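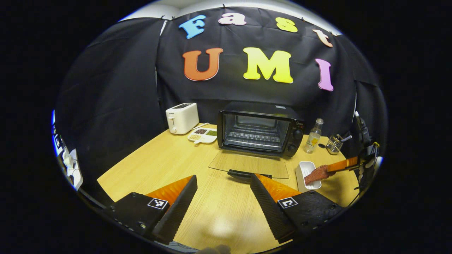
Do you have to be able to cook, was the first reply under our last post, and can you come if the only thing you own is a toaster? No and yes. Toaster people especially.

CALL FOR PARTICIPANTS: Small Counter Meals, spring round
Posted 20 Apr 2024 by the Barnovine kitchen desk

Quick version for people on their phones. We need 24 adults to come in and make small hot meals at a table. No stove, no range, no microwave. Two-slice toaster, toaster oven, divided trays, a few containers. You heat, you portion, you fill the tray, you tell us what was annoying. Paid. Details below, please read them before you write, we got 529 messages last time and a lot of them asked things that were in the post.

What it's for

Barnovine is putting together a meal booklet for people living with one table and one outlet. Dorm rooms, rented rooms, campers, the in-law place over the garage. Working title is Tekier, may change. The recipes are written. What we don't have is enough people trying to follow them with their elbows in the way. Our own staff have made the sausage tray so many times they don't look at the page anymore. Useless as testers.

What you'll do

Sessions run two and a half hours, one participant per table. You get three or four recipe cards. Mostly breakfast and lunch things: toast, sausage or strips of meat, a green side, something starchy. You work from the card, at your own pace, and put the portions in a divided tray when they're ready. Then a short break, then the same meal again with the table set up different (toaster on the other side, oven further back, that kind of thing). We want to know where you run out of room.

After that, twenty minutes or so of questions. Was the card clear. Where did you put the hot rack. Did the oven door get in your way when it was down, because on ours it folds flat onto the table and takes up the spot where everybody wants to put the tray. That last one is a real question, we have been argueing over it since winter.

Who we want

18 or over. Can stand or sit at a table for the length of a session, either is fine, tell us which and we'll set the height. OK handling hot food and a hot oven. Reads everyday English well enough to follow a recipe card.

Cooking skill: any. Lefties please apply, we are very short on lefties. Same for people who cook in a small space every day now and have opinions about it.

Not a fit if you have a serious food allergy. We can't keep the tables separate enough. Vegetarians OK, there's a set of cards with no meat, say so when you write. You don't have to eat anything you make.

Pay

$184 for two sessions, paid after the second one. Have to do both. If you only make the first we can pay half, but please don't sign up planning on that. Parking is free behind the building. Bus fare back if you keep the receipt.

Also anybody who completes both gets the booklet when it's printed. First run is 200 copies so you'd be early.

Where and when

Risteo building, ground floor, door on the Seixas Street side. The front entrance has steps, the Seixas side doesn't. Weekday mornings and a few evenings, last two weeks of April. Your two sessions should be at least three days apart. Tell us all the times you could do, not just your favorite, evenings go first.

Bring / don't bring

Closed shoes. Hair tie if you need one. Sleeves that push up. Aprons and towels are here. Reading glasses if you use them, the cards are set in the same small type the booklet will have and yes we want to hear about that too. Leave your own pans at home, same with seasonings, everyone works with what's on the table.

Few things people asked

Can two of us come together? Same morning sure, separate tables.

Can I bring my kid? No, sorry. Hot ovens at kid height.

I was in the winter round, can I do it again? Not this one. We need people who haven't seen the cards.

Do I have to wash up? No. Leave the trays and the rack where they are, unplug the toaster, done.

What happens to what I say? Goes in our notes without your name on it. We may quote a line in the booklet, only if you tick the box.

How to apply

Write to the kitchen desk through the contact page, subject line SMALL COUNTER. Put in: your age, left or right handed, what you cook on at home, meat or no meat cards, standing or sitting, and all the times you can come. No resume. No cover letter, we had people sending cover letters.

We answer everybody, yes or no, usualy within three working days. Once the places are full we'll keep a short waiting list, so still write if you're seeing this late. Somebody always drops out of an 8 am.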